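No-spend July, sort of

10/7/25

Quick one, I have a bus in a bit and I still haven't packed lunch. But I said I'd write an update on the no-spend thing so, update.

The rules again for anyone new. Rent, bills, bus, groceries. Nothing else. No takeout, no vending machine, no "oh it's only a couple bucks" at the register. I gave myself 180 for groceries for the month which felt generous when I wrote it down. It is not generous. Turns out I eat a lot of cheese.

How I got here: I added up June. Just the snacks and drinks and little stuff, not even meals. I was expecting it to be bad. 40 dollars at the corner place by work alone, and that was the GOOD category. I did not enjoy that evening. The total I'm saving for is 700, which is the deposit on the room in Astthorpe, and at the rate I was going I'd have got there around never.

So. Cheese.

First days were easy because I was smug. I made a giant pot of lentils and told everyone at work about it. Then the lentils kept going. I had them on toast, I had them cold, I had them in a wrap with mustard, do not do the wrap with mustard. By the end of the pot I would have paid real money for a bag of chips, which, well, that's the whole problem isn't it.

The walk home is the hard part. I go past Kistby, which if you're not local is the bakery with the orange awning, and they put the day's leftovers out front late afternoon at half price. Half price is still price. I've started crossing the road early, by the post office, so I don't get the smell. It adds a few minutes. Fine.

And then Cha. I miss Cha more than I miss some relatives. The iced one with the condensed milk, large, no lid. I tried to make it at home with tea bags and a can of condensed milk from the back of the cupboard and it was ok? Like 3 out of 5. Too sweet, not cold enough, I don't have a proper ice tray. But one can of milk does loads of glasses and I've got used to it now, I might even like the way the tea goes a bit bitter underneath. Recipe if you want it: two bags, very strong, spoon of the milk, leave it in the fridge overnight. Don't add the ice till you're drinking it.
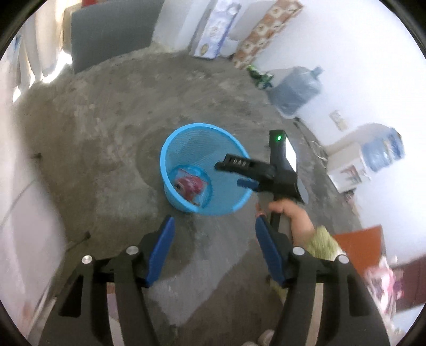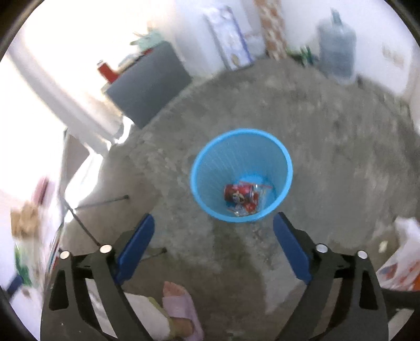
Wrappers in the blue bin, both times.

Where was I. Slip ups. Yes there were slip ups. I bought a birthday card, which I'm not counting because it was for someone else and I'm not a monster. I bought gum. I'm counting the gum. And I nearly, nearly bought a rain jacket from Utside because they emailed me a coupon and it was raining at the time, which is just cruel. Had it in the cart. Had my card out. Closed the laptop and went and cleaned the shower instead, so at least the shower is clean. I've unsubscribed from them now and from everybody else who emails me coupons. Took most of a lunch break and I really recomend it, my inbox is so quiet.

Things that are helping:

Eating before I leave work. Even just a banana.

Leaving the card at home and taking the bus pass only. Scary the first day, normal now.

Writing down what I wanted to buy. I've got a list on the back of an envelope. Already half of it I don't want anymore. Why did I want a second colander.

Things not helping: the office. Somebody always has donuts, and free donuts are allowed under the rules, but then I'm awake and sugary by mid afternoon and wanting everything else too. Also my sister sending me pictures of her dinner. Stop it.

A couple of you asked if I'm doing the envelope method with actual cash. I tried it, I kept the envelope in my coat and then wore the other coat. So no. I just move the grocery money into its own account on the first and look at it sadly.

Next week is beans I think, and rice, and I want to try making flatbread if I can be bothered with teh kneading. If anyone has a good thing to do with a cabbage please leave it in the comments. It's a big cabbage. It was cheap and I panicked.

Ok bus. Will post the grocery total when I've found all the receipts, one of them went through the wash.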